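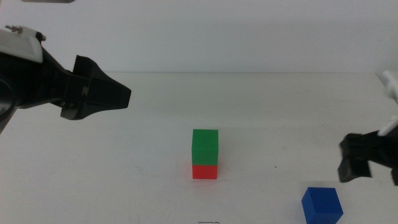
How long does the Vonau work surface coating take to harden?
The coating can be walked on or leaned on after 7 hours. Full hardness takes 42 hours at room temperature, and the surface should stay clear of standing water until then.

Vonau Matte Surface Coating

Vonau is a two-part, water-based coating for interior tabletops, shelves and benches. It is made by Grostance and supplied in one finish, matte. Mix the base and hardener in the can with a flat paddle, then leave to rest before use. Do not thin.

Application
Sand with 400 grit paper and remove dust with a damp cloth. Apply two thin coats with a short-nap foam roller. Keep a wet edge and finish all strokes in the same direction. Old wax or silicone polish must be removed first with Sondus cleaner, order code 669.

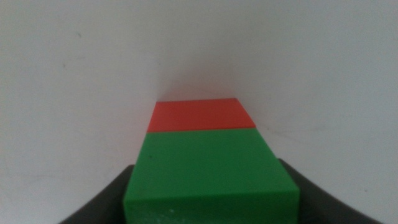
Green and red-orange blocks.

Color
The base is sold untinted. Tint paste from the Isah range may be added before the hardener, never after. Strong greens and reds may need a third coat over a white ground. Mix all cans for one job together to avoid a shift in shade.

Storage
Keep unopened cans upright and free from frost. Mixed product cannot be stored. Wash rollers in warm water directly after use.

Not suitable for outdoor use, cutting boards or surfaces next to a stove.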